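Features > Technology > Automation

The Breakfast Table as Classroom
At the Altari laboratory, the slow work of teaching machines begins with a bottle, a plate and a patient pair of hands
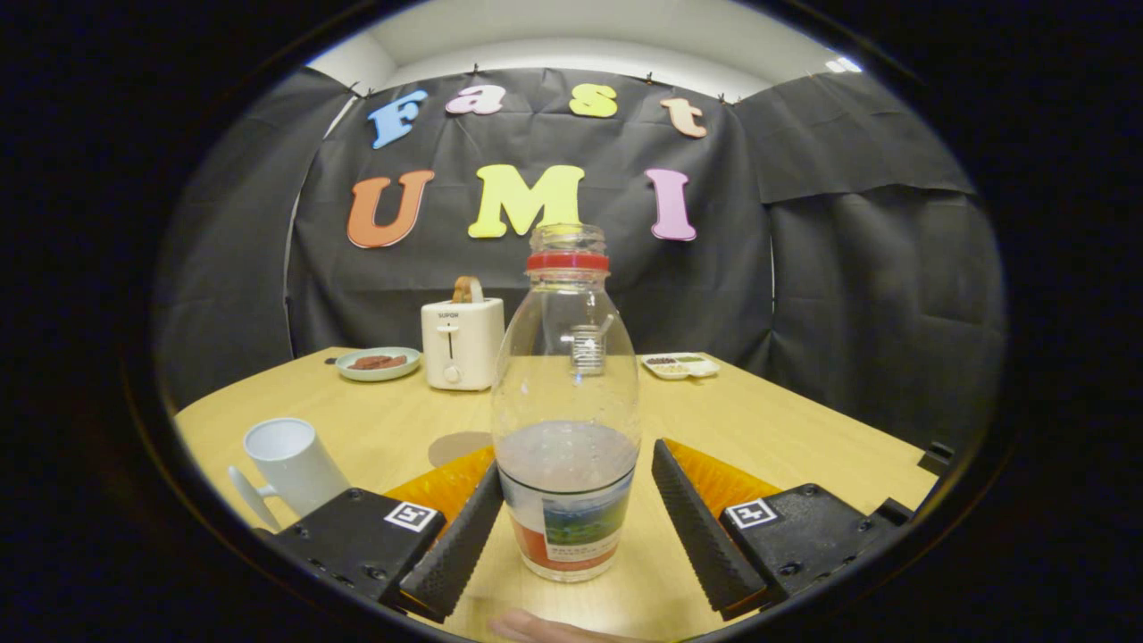
A clear bottle between the fingers of a hand-held gripper. A toaster and a plate of food stand farther back on the table.

The morning session at Altari starts with an inspection of the table. An operator checks the position of each object against a printed sheet, cleans the lens, opens and closes the gripper several times, and waits for a signal from the recording station. Then the first demonstration begins. It lasts less than a minute. When it is finished, the objects are moved and the operator begins again.

Altari is the applied learning group of Fluvisora, a company that develops software for robots intended to work in kitchens, canteens and care homes. Its current project is concerned with the handling of ordinary tableware and food containers. Over the past year the group has recorded 2,889 accepted demonstrations, each made by a person using a tool fitted with the same kind of fingers that a robot arm will later carry.

The method is now well established in the field. An operator holds the gripper and performs a task directly, and a wide-angle camera on the tool records what the fingers approach and grasp. Square printed markers on the gripper allow the software to calculate how far the fingers are open. A learning system is then trained to connect the view with the movement that followed. Since no robot is needed during recording, a session can be held wherever there is a table and sufficient light.

"The question visitors ask most often is how many demonstrations we have," says Burgi Rainer, who directs the Altari program. "I would prefer that they ask how different the demonstrations are from each other. A thousand copies of one movement are of very little use to us."

Variety is therefore planned with some care. The group works from a schedule of 18 tasks, among them setting a bottle upright, passing a cup by its handle, and lifting a slice of bread without crushing it. Each task is performed by at least 5 operators, whose height, reach and preferred hand are noted in the session record. Objects are exchanged at fixed intervals. Lighting is changed during the day, and the arrangement of the table is drawn up in advance by the software team, which attempts to avoid patterns that the system might learn by mistake.

Transparent objects have a separate place in the schedule. A clear bottle presents the camera with reflections along its sides and with whatever happens to be standing behind it, bent by the curve of the plastic. The outline that seems plain to a person can be difficult for a machine to find. A label helps, and for that reason the group also records bottles with their labels removed.

"An operator knows where the bottle is without having to think about it," Rainer says. "We are trying to record enough of that knowledge for a system to act on it. The neck, the shoulder and the lower part of a bottle all require a different approach, and we want good examples of each."

The people who make the recordings receive 110 minutes of instruction before their work is admitted to the collection. The course was written by Veronika Oberholzer, a former instructor in occupational therapy who joined the company from a rehabilitation clinic in Kälin. Much of it is devoted to pace. New operators tend to move too quickly, she explains, and then to correct themselves with small adjustments at the last moment.

"A hesitation is recorded as faithfully as a good grasp," Oberholzer says. "I ask people to decide on the movement first, to make it once, and to release the object fully before they withdraw. If they change their minds halfway, they should stop and mark the attempt as rejected."

Rejected attempts are kept apart from the main collection but are not deleted. The group reviews them at the end of every week and has found them useful in revising its instructions. One early version of the printed sheet told operators to approach "from the front," a phrase that was understood in several ways depending on where a person stood. The sheet now carries a small diagram.

Mistakes made deliberately are a different matter. In certain sessions an operator begins with the gripper badly placed, too high or turned to one side, and then recovers in a steady movement. These recoveries are intended to show the system a way back when it drifts from its course. Oberholzer considers them the hardest demonstrations to perform well – a recovery that looks rehearsed, she says, usually is.

Questions of privacy have also shaped the procedure. The camera on the tool takes in a good deal of the room, and an operator's fingers may enter the picture. Participants sign a consent form that describes how recordings are stored and who may use them, and they may withdraw a session afterward. Recordings made in private homes are checked by a second person before they are released for training.

The next stage will take place outside the laboratory. Fluvisora has reached an agreement with a residential training kitchen in Curnidcombe, where recording is due to begin in December. The counters there are higher than the tables used at Altari, the storage is more crowded, and the crockery has been gathered over many years from different sources. Rainer expects the proportion of rejected attempts to rise in the opening weeks and has set aside additional time for review.

Robot trials will follow once the new recordings have been checked. The first will be limited to bottles and cups, under supervision, at low speed. Oberholzer is meanwhile preparing a shorter course for the kitchen's staff, who will make part of the recordings themselves between meal services.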